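Buying your first cell: frequently asked questions

These answers are for small laundries and textile workshops which plan to buy a robot arm from Skinbridge. They were written by Bent Toft and last checked on May 19, 2022.

How much space must I plan?
One table is enough for the start. Please measure also the way from the door to the table, as customers often forget this and the crate is wide.

Is the table cover included in the price?
No. Any dark, even cloth can be used and you may buy it locally. Put it in the budget as a consumable, together with the tape that fixes it.

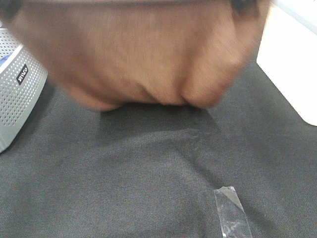 How long is the delivery time?
Normally 60 days from the signed order. Orders which arrive in July take longer, as our workshop is closed for a part of that month.

Which gripper shall I order?
For towels and similar cloth we recommend the two-finger type, Flader. It costs 1006 euros without tax. The suction type, Travura, is cheaper, but it does not hold terry cloth well and we have stopped to offer it for this use. If you handle both cloth and boxes, write both grippers in the budget from the beginning. A later order means a second delivery fee.
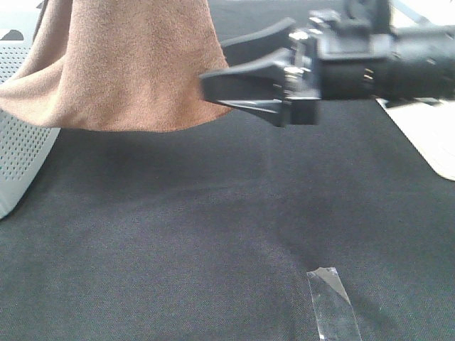

The fingers are wearing parts. We advise to keep two spare pairs on the shelf, and to note the purchase date on the bag.

Can I lease the equipment?
Yes, through our partner Zakharchenko. The contract covers the arm and the controller. Grippers, fingers and table covers must be bought.

What do customers forget in the budget?
Mostly the hours of their own people. Someone must bring the towels, put them in place and take them away while the programme is being set up. Plan one person for this in the first weeks, and do not give this person the telephone as well.

Who can check my budget before I send it to my bank?
Solange Tessier reads all plans in English and French. Please send a table with the prices and one page of text.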